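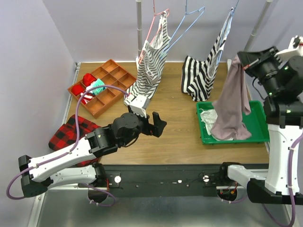
Quando deve o operador interromper um episódio de manipulação de roupa?

Sempre que o cabo externo de um dos braços fique preso, tenso ou enrolado numa peça, e também quando a peça saia da zona de trabalho definida na ficha da tarefa. Nos restantes casos, incluindo a queda de uma peça dentro da célula, o episódio prossegue e a ocorrência é anotada no fim.

Figura 3. Célula bimanual para tarefas com roupa: tabuleiro compartimentado, cabides suspensos e tabuleiro verde; o braço direito segura um pano cor de malva.

4.2 Regras de operação da célula

A pergunta acima foi a mais frequente nas sessões de formação em Plekach e levou-nos a reescrever a secção de interrupções do protocolo. A primeira versão, herdada do projeto Vellgate, mandava parar perante "qualquer comportamento anómalo". A formulação revelou-se inútil na prática: dois operadores perante o mesmo episódio tomavam decisões diferentes, e a taxa de interrupção variava mais com a pessoa do que com a tarefa. Dos 565 episódios gravados com essa versão, 66 foram interrompidos sem que o registo permitisse saber o motivo.

A versão atual separa três momentos: preparação, execução e encerramento.

Na preparação, o operador percorre o trajeto completo do cabo de cada braço, do punho à base, e confirma que as abraçadeiras estão fechadas. O cabo corre por fora dos elos e pode formar laços afastados do braço, como no esquerdo (Figura 3), pelo que a folga tem de ser verificada com o braço estendido e com o braço recolhido. A verificação numa única postura não é aceite. Em seguida, as peças são colocadas de acordo com a ficha da tarefa. A ficha indica a zona de cada peça, mas não a sua forma: uma camisa pode ficar amarrotada e uma meia pode ficar dobrada, enrolada ou pousada sobre a borda de um compartimento. Pedimos expressamente que o operador não alise as peças antes de começar. Nas primeiras gravações em Ridgeway a roupa aparecia quase sempre arrumada, e as políticas treinadas com esses dados falhavam perante um simples monte de tecido.

Durante a execução, mãos e antebraços ficam fora da célula. A regra não tem exceções, mesmo com os dois braços imóveis. Um braço parado à espera do outro continua energizado e pode receber um comando a qualquer momento. Para entrar na célula é necessário acionar a paragem, confirmar o estado no painel e só depois estender a mão. Os indicadores luminosos do braço não substituem esta confirmação.

As peças suspensas receberam tratamento próprio. Uma peça pendurada cuja bainha chega à mesa pode tocar na pinça ou no módulo montado sobre ela sem que o operador o tenha pretendido. O contacto, por si só, não é motivo de interrupção. Passa a sê-lo quando o tecido acompanha o movimento do punho ou quando o cabide se desloca sem ter sido agarrado. Em peças compridas levantadas por uma só pinça, recomendamos que a subida termine antes de qualquer deslocação lateral, e que a descida sobre o tabuleiro seja feita a velocidade reduzida. O limite de velocidade consta da ficha e não deve ser alterado pelo operador.

O braço que não intervém na ação deve permanecer numa postura de espera com a pinça aberta e afastada da trajetória do outro. O protocolo Vellgate exigia o regresso à posição de repouso entre ações. Abandonámos essa exigência, que alongava os episódios e introduzia movimentos sem relação com a tarefa. Mantemos, contudo, a distância mínima entre punhos, controlada por software.

No encerramento, o operador classifica o episódio como completo, incompleto ou interrompido. Se foi interrompido, escolhe um código de motivo numa lista fechada e pode acrescentar uma frase livre. Não se apagam episódios incompletos. Uma peça caída, uma preensão falhada ou uma segunda tentativa são dados válidos, desde que estejam assinalados.

4.3 Aplicação e revisão

O protocolo revisto entrou em uso em junho, nas instalações da Rurkska. Rohani Khoo conduziu a formação e Vimala Joseph reviu, de forma independente, uma amostra de 235 episódios, comparando o código atribuído pelo operador com o seu. Houve desacordo em 34. A maior parte dizia respeito à fronteira entre contacto acidental e arrastamento de uma peça suspensa, o que nos levou a acrescentar à ficha o critério do cabide descrito na secção anterior.

Ficou por resolver a questão do desgaste dos cabos. A inspeção visual antes de cada sessão deteta abraçadeiras soltas e dobras acentuadas, mas não detecta danos internos no condutor. Por agora, os cabos são substituídos em intervalos fixos, com registo da data e do braço correspondente. O intervalo foi escolhido por prudência e não resulta de ensaios de fadiga.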